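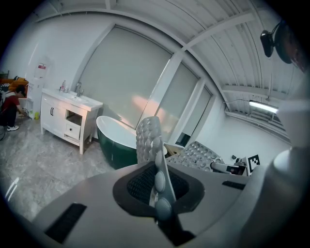

Print this page | E-mail this page

Visit report: Lukard student robotics project, Vorkdale College

I went to Lurkden in April with low expectations and a packed lunch, and used both. The invitation said the robotics class at Vorkdale College would be "opening its doors to teachers, parents and local employers" and would show "household robots learning by demonstration". I have been to a good many of these afternoons over the years. Usually there is a line-following buggy, a banner, and a head of department who talks over the part where the buggy leaves the line.

Lukard is better than that in some ways and has the same faults in others. I will try to be fair to it, as several people on our members' list have asked if it is worth taking a group.

Getting there

The Czarnecka building is not on the main campus and the signs stop at the car park. Walk past the bus turning circle and go in by the side. Visitors sign in at a desk in the corridor and are given a sheet with the order of the afternoon on it. Ours bore little relation to what happened. The talk was down for two o'clock and began at twenty to three, by which time two of the employers had gone.

What they are doing

The class has 15 students, all in the second year of a two-year course. They work in a room fitted up as a bathroom, with a freestanding bath, a basin on a vanity unit, and the sort of clutter that gathers in any room where people are busy. The idea is that a robot arm should learn small jobs you might do in a bathroom: opening a drawer, picking up a bottle, putting something back on the side. The students do the jobs first, using grippers they hold in the hand, and the recordings are used to train the arm.

I asked why a bathroom. Hamish Waaka, the course tutor, gave me a sensible reply. Kitchens have been done to death, he said, and bathrooms are full of shiny surfaces and awkward gaps, so if the thing can cope there it can cope in most places. I can believe the first part. The second part seemed to me a large claim, and when I said so he agreed that it was "more of a hope at this stage". I would have liked the sheet to say "hope".

The target for the year is 3000 recordings. On the afternoon I went they had 700 that had been checked and passed. Nobody needs a calculator to see the difficulty with that in April. Nahuel Ibarra, the student who looks after the checking, told me plainly that they would not get there, and that many of the early ones had been thrown out. People had been moving too fast, or had let their own arm get between the camera and the object, or had forgotten to put the things back where they started. He had a printed list of the reasons and was happy to let me read it. It was the most useful piece of paper I saw all day and it was not part of the display.

The hands-on session

Visitors were allowed to try the hand-held gripper in small groups. It is a bulky grey thing, more body than fingers. The fingers on one of them are covered in rounded bumps. Another has darker ones with a ribbed face. I asked which worked better and got two different answers from two students standing side by side, which led to a proper argument between them about wet plastic. I enjoyed that more than the talk.

My own go was a failure. The task was to pick up a small bottle from the floor and set it down again upright. I closed the gripper too early and knocked it over, then closed it too late and knocked it over again. A boy of about nine in the group after mine did it first time. Bronwyn Kerslake, one of the students running the session, said that adults tend to look at the gripper and children tend to look at the bottle. It may be so. I would want to see it tested before I repeated it to a class, and I notice I have just repeated it to the whole membership.

What I did learn from holding it is how dull the work must be. You do the same small movement, reset, and do it again. Bronwyn said they swap over every half hour, and that in the autumn they did not, and people got sloppy.

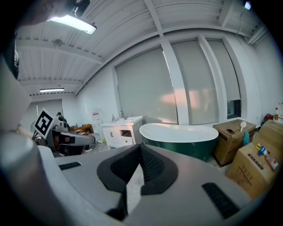

The arm itself was shown last. We were asked to stand well back by the door, which meant those of us at the rear saw mostly shoulders. The first job was the drawer in the vanity unit. The arm found the knob, lost it, found it again and pulled the drawer out. There was applause. It was then asked to do the same a second time with the drawer already a little way open, and it reached for where the knob would have been if the drawer were shut. It closed its gripper on air and stopped.

I do not hold that against anybody. It is a student project and it was the more instructive of the two attempts. What I do hold against them is that the tutor at this point switched to a video of the arm doing the job perfectly. I asked how many attempts had been filmed to get the one we were watching. He said he would have to look into it. A student near me, who had better be left out of this, laughed out loud.

If there is a lesson in it for the rest of us who run open afternoons, it is to leave the failure on the table and let the students explain it. They were perfectly able to. Mereana Trevaskis gave me a clear account afterwards of what had gone wrong. Nearly all the drawer recordings begin with the drawer shut, so the arm has next to nothing to go on when it is open. She had asked before Christmas for half of them to begin with the drawer part open, and had been told it would slow things down. She was quite right to ask, and I hope someone marks her up for it.

Money

I always ask about money and it is always treated as bad manners. The college paid for the arm out of its equipment fund and would not tell me the figure. The running costs for the class, apart from that, come to 200 pounds a term, most of which goes on replacement fingers for the grippers and on tape. The printed fingers wear and split at the base. If you are thinking of doing something like this at your own place, find out about the arm first, as you will not be doing it on 200 pounds a term without one.

Several of us asked whether it could be done with the hand-held part alone. Hamish thought you could get a decent half-year of teaching out of it, on planning, recording and checking, and never touch an arm. I think he may be right, though I doubt many fourteen-year-olds would forgive you.

What the students get from it

This is where I changed my mind a little. The talk was poor. It had too many slides with the word "future" on them, and a claim about care homes that made me cross. My mother was in a care home and what she wanted in the bathroom was a person. Nobody on the platform seemed to have spoken to anyone who works in one. When a parent asked about this directly she was told that it was "an exciting area".

The students, taken one at a time, were a different matter. They did not oversell. Nikau Mahuika, who had been put on the door and clearly wanted to be at the computers, told me he had come on the course to build robots and had spent most of the year relabelling files. I asked if he minded. He said he had minded until about February, when he found that a whole batch had been named after the wrong task and that the arm had been learning to put bottles away from people taking them out. He was rather proud of having caught it. I would employ him.

I am less sure what the others have had from it. The work falls unevenly. A few do the checking and the code, and the rest hold the gripper. There was talk of rotating the jobs, but when I asked two of the quieter ones what they had done besides recording they looked at each other and said "tidying". The room did not bear this out.

Practical points for members

Groups are taken by arrangement, in term time only. Ask for the afternoon. The room has blinds over all its windows and is lit from the ceiling, and it gets stuffy with a full party in it. There is nowhere to sit. If you have anyone who cannot stand for an hour, say so when you book, and then say so again when you arrive.

Younger pupils will like the gripper and be bored by the rest. For sixteen and over I would go, but I would ask to skip the talk and have the time with the students instead. Ask to see the list of rejected recordings. Ask them to run the arm more than once, from more than one starting position, and do not accept the video.

The tea was from an urn in the corridor and had run out by half past three. Parking is free after four. I have the booking details and will send them to anyone who asks; please put "Lurkden" in the subject line, as I am also dealing with replies about the summer meeting and have already mixed up two of them.

Contact the newsletter editor | © Members' Newsletter, all rights reserved | Back to top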